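Workshop news: the snack table is up and running

Posted 6 July 2023

Okay, so a lot has happened on the Nurkel build since my last update, and I know some of you only come by on open nights, so let me catch you up.

For anyone new, Nurkel is our shared tabletop picking project at the Dranlow workshop. The idea was to get an arm to pick up normal stuff, the kind of things you'd find in your kitchen or at the bottom of your backpack, and put it where you asked. We started in February with wooden blocks, and wow, did we get tired of blocks. They're all the same shape and they never crinkle!

Kayode Afolabi has been rewriting the grasp code (he calls his version Rarunex, don't ask me how to say it) and he kept telling us we needed messier things on the table. So we went shopping. The whole grocery run came to 41 dollars, and yes, part of that got eaten before it ever met the gripper. The pink cloth was my idea. Bare tabletop was giving us glare, and things rolled off it all the time, bottles especially. A bit of knit fixed both problems for the price of a sandwich.

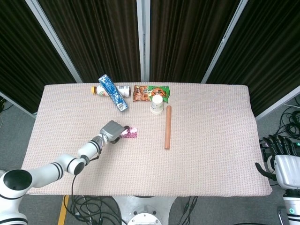 The white arm with its gripper closed on a small pink-and-white package, the rest of the groceries still on the cloth.

Wrappers are the hard part. A can is a can, but a snack bag changes shape every time you touch it, and the paper cups get squashed if the grip setting is even a little too high. We've also been letting things lie on top of each other on purpose, which makes the software work a lot harder to figure out where one item stops and the next one starts.

Numbers, for those who like them: we've logged 1,202 pick attempts so far, and on Tuesday's session we got 58 good ones before somebody kicked the power strip. Kayode says the log is good enough to start comparing settings properly. I say we need better cable covers first, and Syafiqah Pasaribu is already pricing some out (thank you!!).

Next up is sorting, so drinks to one side and food to the other. Syafiqah is building the bins out of leftover acrylic from the Adeyemi sign job, and I'm doing the labels. If you want to help, we're in the back room most evenings from six, and there's a sign-up sheet by the door with 30 slots on it for test shifts. Bring something weird for the arm to pick up. Nothing with peanuts loose in it, please, and no eggs until I say so.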